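The Long Hut at Tesovov

The patrol leader for the spring camp was chosen by drawing a bean from a sock, and in March the bean came to the girl who had joined last. She was twelve. She had been with the Dralosden unit for two terms and had never been in charge of anything bigger than the washing-up.

"You can pass it on if you like," the unit leader told her. "But you'd have to tell them yourself."

She looked round at the others and put the bean in her coat pocket.

The job was to plan the Sunday, all of it, from breakfast until the coach came. The unit leader gave her a notebook and a budget, and went back to counting tent pegs. The budget was 35, to cover food for two meals and anything else the patrol wanted. It had sounded like plenty at home.

They stayed in the long hut at Tesovov, at the top of the lake, where the bunks were stacked three high and the stove was a Skov that only the older girls were allowed to light. On the first night she sat on the bottom bunk and read out her plan. There would be porridge, then a walk round the lake with a compass, then soup, then badge work.

"What badge work?" said the girl in the top bunk.

"Knots."

"We did knots in the autumn."

"I didn't," she said.

There was some talk about this in the dark. One girl wanted to build a raft. Another wanted to stay in bed. The two sisters from the farm said they would do whatever was decided as long as it was decided before breakfast, and then they went to sleep, or pretended to.

She lay awake and crossed things out by torchlight. She put the raft in. She took the compass out, then put it back. Under "soup" she wrote "what kind" and underlined it.

In the morning there was fog down to the doorstep. She could see the water butt and the first fence post, and after that it was all white. The unit leader stood at the door with her tea and did not say anything, and the girl understood that she was not going to.

"We can't go round the lake," the girl said.

"What would you like to do, then?"

She went in and told the patrol that the walk was off until the fog lifted. They could vote on the rest. The top bunk voted for the raft, which was no good in fog either. One of the sisters said there was a trunk of old cloth in the back room and they could do knots with that, big ones, the sort you could see from across the hut. Three hands went up, then a fourth.
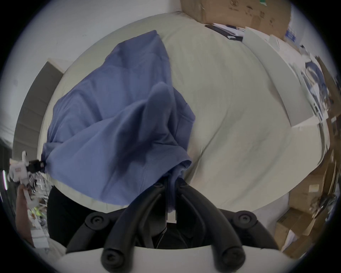

Blue cloth, gathered and held at one end.

They used everything in the trunk. There were sheets, pillowcases and a curtain with a burn in it. They tied them end to end and ran the line from the stove rail to the far window, and then somebody said it ought to go back again. The girl in the top bunk turned out to know a knot from her grandfather's boat, and she showed it to the others twice, slowly, and then a third time to the girl with the bean, who kept passing the end under when it should have gone over.

"Pull it now," said the top bunk. "No, both bits."

It held. The sisters leaned back on it with all their weight and it still held.

At eleven the fog was thinner and she could see the gate. She opened the notebook. If they went to the gate and along the wall to the Werkard stone, they could be back by one. The stone had a number cut in it, 3,097, and nobody at the hut knew what it stood for. She thought it might be paces to somewhere. The top bunk thought it was the price of the field.

"Who's got the compass?" she asked.

The unit leader had it. She handed it over and fetched her own boots, and when they set off she walked at the back.

They went wrong once, at the sheepfold, where the wall split in two. The girl held the compass flat the way she had been shown and turned herself until the needle settled. She said left. One of the sisters was sure it was right. They stood there for a while with their hoods up.

"It's her turn to say," said the top bunk.

So they went left, and the stone was where it ought to be, with moss on its north side and the number filled with grit. They cleaned it out with a stick and ate the last of the biscuits leaning against it.

The soup was leek and potato. It needed salt, and one of the potatoes was still hard. After it they untied the line, which took longer than tying it had, and folded everything back into the trunk. The coach was late. The girl found the bean in her pocket while they waited on the step, and asked the unit leader whether it had to go back in the sock.

"There's a meeting next week," the unit leader said. "Bring it then."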